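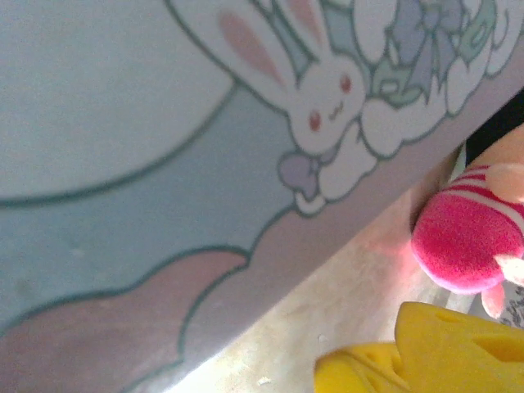 OK so the playroom clear-out has reached the bunny box and I need to talk about the bunny box

I have wanted to do this room since January. Every toy in the house was living in one giant heap by the window and the heap had opinions about where you could walk

Rule I set myself: everything goes in something with a side you can recognize from across the room. My kid is four and can't read labels, but "put it in the bunny" works the very first time you say it

And look at that bunny!! Sitting up in the clouds with its tiny smile and blushing cheeks. There's a little lavender bow under it. I'm a grown adult and I'd like this on a mug

The colors are what get me. Pink cloud, soft blue, that big pale circle up in the corner that I say is the moon and my kid says is a pancake. We have agreed to call it the pancake moon

What goes in the bunny: tea set, play food, the felt vegetables my aunt made, all the doll blankets. What does not go in the bunny: anything with a battery, anything sticky, rocks

(there were so many rocks)

I did count the building bricks because I was curious and also avoiding the closet. 947. I would have guessed 200. They have their own tub now, a plain one with a lid that snaps

The puzzles took the longest. 8 of them all mixed together in one bag from when we moved out of Starkdale. I sat on the rug with a podcast on and sorted by the color of the backs, and only one puzzle is missing a piece. ONE. I did a lap of the house

Somebody asked about shelves. They're the low ones from Nilden, the two-row kind, and I turned them on their sides so the boxes slide in without lifting. Screw them to the wall if you do this, please, mine have a strap at each end

Next up is the dress-up stuff, which is currently a pillowcase full of capes. I'm thinking hooks at kid height, maybe five or six, and one basket for hats and crowns

Also keeping a "not sure" bag in the hall closet. If no one asks for anything in it by the end of January it goes to the swap table at the library

Update, the tea set has already been taken out of the bunny, used to serve me soup made of socks, and put BACK in the bunny. By the child. Without being asked. I'm so happy I could cry

24 Sep 2024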